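Chapter 7

Sorting and Classification in Everyday Life

Chapter Outline
7.1 Why People Sort
7.2 Choosing a Basis for Classification
7.3 Categories That Overlap
7.4 Classification in Organizations
7.5 When a System Must Change

Learning Objectives
After completing this chapter, you should be able to:
Explain the difference between sorting, ranking, and classifying.
Identify the basis on which a given collection has been divided.
Describe two problems that arise when categories overlap.
Compare fixed and open classification systems.
Recommend changes to a system that no longer serves its users.

Key Terms
attribute, basis of division, catchall category, cross-reference, exclusive category, fixed system, open system, residual item

Opening Case: The Delix Parts Room

When Hala Soliman became records supervisor at Delix, a regional supplier of replacement parts for household appliances, the company's stockroom held 3000 different items. Each item had been given a shelf location by the employee who first received it. Some employees had grouped parts by manufacturer. Others had grouped them by the kind of appliance, and one long aisle was arranged by the size of the carton. Experienced staff could find most parts from memory. New staff could not, and orders were often delayed while a senior employee was called away from other work.

Soliman's first step was to ask the order clerks what they knew about a part when a customer called. In nearly every case the clerk knew the kind of appliance and the problem the customer was having. The name of the manufacturer was often missing, and the size of the carton was never mentioned. The existing arrangement answered questions that the clerks did not ask.

The new arrangement divided the stock first by appliance and then by function. During the changeover, 1146 items were moved to new locations. A further 77 items could not be placed, either because they fit several appliances or because their function was unclear from the records. Soliman set these aside on a separate shelf and reviewed them one at a time with the repair staff. We will return to that shelf in Section 7.3.

7.1 Why People Sort

Sorting is among the earliest forms of organized thought. Young children put objects into groups before they can name the groups, and adults sort throughout the day without giving the matter much attention. Mail is divided into what must be answered and what may be thrown away. Groceries are divided among the refrigerator, the freezer, and the pantry. In each case the person doing the sorting has chosen some feature of the objects and has set the other features aside.

A feature used in this way is called an attribute. Color, shape, size, weight, age, cost, and place of origin are all attributes. Any collection of objects has many attributes, and the same collection may therefore be sorted in many ways. A set of toy blocks divided by color will produce one set of groups; the same blocks divided by shape will usually produce another.

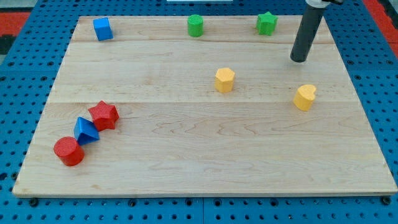 The attribute selected for the first division of a collection is known as the basis of division. It deserves careful thought, for every later division takes place inside the groups that it creates. A library that divides its books first by language will keep two histories of the same country far apart if they were written in different languages. A library that divides first by subject will place them side by side. Neither arrangement is mistaken. Each serves a certain kind of reader and makes some extra work for another.

It is useful at this point to separate three activities that are often confused. Sorting places objects into groups. Ranking places objects in an order, from first to last, according to the amount of some attribute they possess. Classifying assigns objects to categories that have been defined in advance and that remain in force when new objects arrive. A person clearing out a closet is sorting. A clerk who assigns an incoming invoice to an existing account is classifying — the account was there before the invoice and will be there after it.

Classification carries obligations that simple sorting does not. The categories must be written down, or at least agreed upon. The people who apply them must apply them in the same way. There must also be a rule for the object that does not seem to belong anywhere, which is called a residual item. Many organizations deal with residual items by creating a catchall category, usually labeled "Other" or "General." A small catchall category does little harm. A large one is a sign that the basis of division should be reviewed.

Check Your Understanding
1. Name three attributes by which the contents of a kitchen drawer might be sorted.
2. Which attribute served as the basis of division in the new Delix arrangement?
3. A teacher arranges 100 essays from the highest grade to the lowest. Is the teacher sorting, ranking, or classifying? Explain your answer.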